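Besuch in den Werkstätten des Theaters an der Parkurside

Den Tag der offenen Werkstätten hatte ich mir schon im Mai in den Kalender geschrieben, und dann wäre ich beinahe doch zu spät gekommen, weil die Straßenbahn eine Umleitung fuhr und ich eine Station zu früh ausgestiegen bin. Am 19. Juli 2022 war es schon morgens drückend warm, und so stand ich etwas außer Atem am Bühneneingang, wo man mir freundlicherweise erst einmal ein Glas Wasser in die Hand drückte. Einen besseren Empfang kann man sich kaum wünschen!

Das Haus ist mit seinen 290 Plätzen kein großes, aber es leistet sich noch eigene Werkstätten, und darauf ist man dort hörbar stolz. Wir begannen im Malersaal, der unter dem Dach liegt und entsprechend aufgeheizt war. Auf dem Boden lag ein Prospekt für die neue Produktion, ein Stück namens »Hesteo«, das im Herbst herauskommen soll — ein Fluss im Nebel, mit langen Besenpinseln im Stehen gemalt. Ich habe vor vielen Jahren selbst einmal ein paar Wochen in einem Malersaal ausgeholfen, und der Geruch nach Leim hat mich sofort wieder dorthin versetzt (mein Rücken hat sich auch gleich erinnert). Man darf übrigens auf Socken über die trockenen Stellen gehen, was einige von uns mit sichtlichem Vergnügen taten.

Danach ging es zwei Treppen hinunter in die Schreinerei. Dort baut man gerade an einer Drehscheibe mit 6 Metern Durchmesser, die auf die vorhandene Bühne aufgesetzt wird und deshalb möglichst flach bleiben muss. Seung-woo Wang zeigte uns, wie die Segmente ineinandergreifen und wo später der Antrieb sitzt. Er hat eine wunderbar ruhige Art zu erklären, und wenn jemand eine Frage zum dritten Mal stellte, dann beantwortete er sie eben zum dritten Mal. Gesteuert wird das Ganze über Vakard, ein Programm, mit dem das Haus seit der letzten Spielzeit auch die Züge fährt. Ich fragte, ob man der Technik auf so engem Raum denn traue, wenn Darsteller auf der Scheibe stehen.

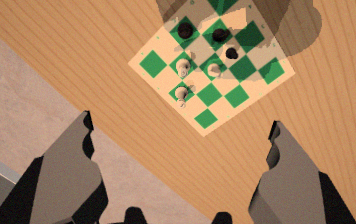
Trauen müsse man zuerst den Leuten am Pult, meinte Wang darauf, und die Scheibe fahre bei ihm keinen Zentimeter, solange die Inspizienz kein Zeichen gegeben habe. Bei den ersten Proben laufe sie ohnehin im Schritttempo, und wer sich unsicher fühle, steige eben ab und schaue noch eine Runde zu.

Das hat mir gut gefallen. Ich musste an eine Inszenierung denken, bei der ich als junger Assistent hinter einer viel zu lauten Handkurbel saß und bei jedem Umbau den schönsten Monolog zerquietschte.

Nach der Mittagspause im Hof gab es noch eine Führung durch den Fundus. Mehr als 500 Hüte soll er enthalten, dazu Regale voller Lampen, Koffer und Telefone. Lange stehen geblieben bin ich vor den Bühnenbildmodellen aus dem Nachlass Byun, die man im Maßstab 1:25 aufbewahrt, jedes in einem eigenen Karton mit Seidenpapier. In einem davon lag noch eine winzige Leiter, die offenbar zu einem ganz anderen Stück gehört.

Wer selbst einmal hinfahren möchte: Die Führung dauert gut 2 Stunden, festes Schuhwerk ist Pflicht, und der Malersaal ist leider nur über die Treppe zu erreichen. Anmelden kann man sich an der Theaterkasse. Ich habe mir für »Hesteo« gleich zwei Karten zurücklegen lassen, Reihe vier, ziemlich mittig, mit gutem Blick auf die Scheibe.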